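Subject: Re: [laundry-floor] the folding cell, and what happens to our hours
From: Ragnvald Sandberg
Date: 21/12/2020

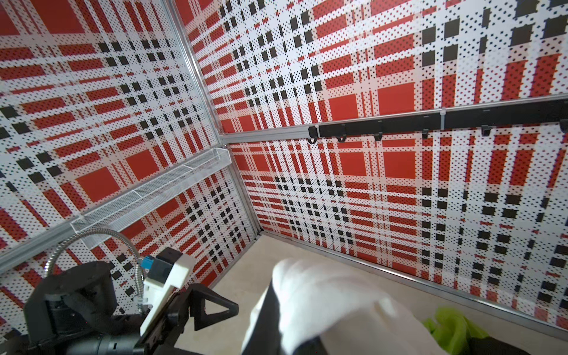
White cloth and a bit of the lime green, plus the plaid walls.

Hi all,

Sorry for the slow answer, the week got away from me. Let me quote the bit I'm replying to so the folks on the Løken side can follow along:

> Could somebody who works next to the folding cell tell us what it's like?
> We've been told at Cistlow that we're getting the same setup from Telteck
> in July, and all we've had is a slide deck. Half my shift thinks they'll be
> out of a job and the other half thinks it'll be in a corner under a tarp
> by fall. Does it take work off you or does it make more? And who looks
> after it when it gets stuck?

OK so, I've been on the Aker floor since before we had the second dryer line, and I've had the cell as my neighbor since the summer. I'll give you my side of it, and other people can yell at me if theirs is different.

First, your jobs. We had 4 people on small flatwork and we still have 4 people on small flatwork. What changed is where we stand. I used to fold hand towels for a whole shift, and my shoulders knew all about it. Now I do maybe a third of that, and the rest of the time I'm sorting, feeding, checking, and pulling out the ones that came out looking like a sandwich. On a good day the cell gets through 372 pieces. The old hands can beat that without breaking a sweat (and they mention it, a lot!), but they can't do it and also clear the carts at the same time, so that's where we come out ahead.

Does it make more work? Some, yes. It wants the cloths given to it one at a time, and if you drop in two that are stuck together you'll be going in after them. White ones on the light floor give it more trouble than the colored ones, or that's how it feels to me, I haven't kept score. The green ones seem to go through fine. It also doesn't care for anything with a hem that's come loose, so we've gotten a lot pickier about what goes to mending. I think that's a good thing, but mending has a different opinion and they're not shy about it.

As for who looks after it: we do, mostly. Telteck gave us 60 minutes of training each, and I'd push hard for more than that if I were you. What we learned was how to stop it, how to open it up and how to start it again. What we needed was somebody showing us what a bad pickup looks like before it turns into a knot. Ask for that part up front and get it in writing.

The other thing to ask about is pay. We were told that minding the cell was "part of normal duties" and that went down like a lead balloon. It took until this month to get an extra 70 cents an hour for whoever has it on their shift, and we rotate so it isn't the same person every time. Rotate from day one! We didn't, and for a while two people knew everything and the rest of us were scared to touch the stop button.

What I miss is the talking. Folding at the long table you could chat all morning, and now one of us is always off at the cell with their back to everybody. We've moved our break so that all of us take it together, and that helps a bit.

If any of you Cistlow people want to come over and stand next to it for a morning before yours shows up, write me off list and I'll ask my lead. Bring shoes you can stand in.

Ragnvald
Aker, small flatwork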